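May 2022

Can a machine pack a box yet? I've been chewing on that all day, and this table is what it would be up against.

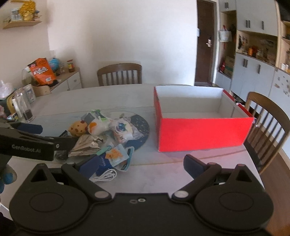

What I'd want it to do

Everything next to the red box goes in the red box. Snack bags, the foil package, the yellow plush toy, the white charging cable, the works. I could do it half asleep! But Chinyere Ogunleye and I got into it on the phone tonight and she says bags are the worst, they squish and slide and never sit the same way twice. Cables too – I hadn't even thought about cables.

Anderson thinks I'm being gloomy. He sent me a link to some gadget called the Lekitz that folds towels for over 1,000 dollars, and I watched the whole video twice (it does one towel, slowly, and then the video ends). For 300 I might be tempted. For 1,000 I'll fold my own, thanks.

My guess is shops get theirs first, with the same carton coming down the line over and over. A kitchen has coffee jars and fridge magnets and a little globe, and next week it's all moved. Ask me again in January. Bed now, and I still owe Chinyere a call back about the car.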